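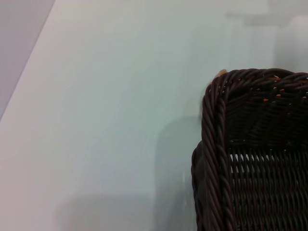

Hoarse as anything tonight. Dellthorpe away, and we lost 2-1 after being on top for the whole first half (typical us). Kinga Fodor scored ours on 9 minutes, a lovely low shot from the edge of the box, and I hugged a complete stranger in a bobble hat! Then Takács went off holding his knee on 58 and the middle of the pitch just opened up. They equalised straight from the throw-in, and the winner was a horrible deflection off poor Gergely Szénási, who sat on the grass for ages at the whistle.

The tea was good, mind. Pie was burnt on one side.

The coach got stuck behind a tractor all the way to Drerkwood and I wasn't in till gone ten. Jolleck at home next, and they've only won twice since April, so of course I'm dreading it. Must wash my scarf.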